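Two Arms on One Table – Build Gallery

Home > Workshop > Builds > Two arms

My name is Valbona Nikolaidis and I have bench 15 in the shared workshop at Trerwood. Since June I am building a small station with two robot arms which should one day put pipettes away in a round rack. I do it in the evenings and on most Wednesdays, when the workshop stays open late. I am not an engineer by education. I worked many years in a laboratory, and I learned the rest from other members and from many mistakes.

The gallery follows the order of the work. Most of the entries are short notes, because I write them at the bench and my tea is getting cold. The simulation is made before the real parts are bolted down, so the layout may still change.

1. The plan on paper

I started with cardboard shapes in full size, pushed over the floor of my living room for two evenings. The first plan had the arms facing each other. I gave it up, as the person who loads the rack would have to reach between them. With both arms on the same side, three sides of the table stay free.

2. The parts list

The arms came second-hand through Komach, a small seller who takes them out of closed training rooms. Both arrived with grippers. I paid more than 563 pounds for the pair with delivery, and I think this was fair. One of them had a stiff elbow. Stan from the metal bench opened it with me, and we cleaned out the old grease with cotton buds.

3. The virtual room

Before I drill anything I want to see it moving on the screen. I modelled the table first and then a room to put it in, with a door, a socket and a bookshelf. The room took me longer than the table, I admit. It is pleasant work and I always found one more thing to add.

4. Layout in simulation, version 26

Both arms are mounted at the right, with their grippers open, and the green rack stands on the perforated surface. The lower arm points towards the rack. One white pipette-like tool is lying loose on the surface, and this is the one I want to bring home. 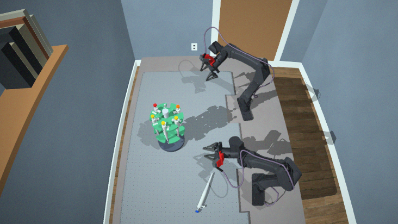 The stepped edge of the perforated surface goes around the places where the arms are mounted. I drew it with square corners so that it can be cut with a simple saw. Please look also at the cables. They make big loops from the wrists, and in my next version I would like to guide them closer to the forearms.

5. The first motion tests

Still only on the screen. I let the lower arm close its gripper on the tool, lift it and hold it for a few seconds. Out of 70 attempts the tool slipped in a little less than half. The contact settings were too soft, and the tool turned slowly in the fingers like a key. With harder settings it behaves better, but now it sometimes jumps.

6. The real table top

The top is a second-hand desk from an office in Pinham. I sanded it twice and oiled the edges. Stan says that oil is a waste on a robot table, and he may be right, but I touch this table every week and I like how it feels.

7. What is next

Drilling the mounting holes for the first arm, then a test with the power supply – one arm only, with the stop button in my hand. The second arm waits until the first one can repeat the same movement for one whole evening. If you have cut perforated sheet with inside corners before, please leave me a note at bench 15. I would be glad for advice about the saw blade.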